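Search this site
Search for:
Go

Inflation and your money: your questions
June | By Emília Kubíček

What does the inflation rate measure?
How fast prices are rising across a big basket of everyday things. I love this subject — it touches every single shopping trip! If a basket cost £300 last year and costs £309 now, inflation is 3%.

Inflation fell, so why are my bills still going up?
A lower rate means prices are climbing more slowly. They only drop when the rate goes below zero.
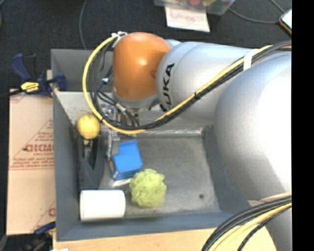

Why doesn't my own spending match the headline figure?
Your basket is yours! If rent and food take most of your pay, you'll feel those rises far more than someone who spends a lot on holidays.

Do higher interest rates help?
They can, slowly. Borrowing costs more, people spend a bit less and shops find it harder to put prices up. Declan Sheehan has written a lovely 20-minute read on this — do have a look.

Can I send in a question?
Please do! I answer new ones every Wednesday.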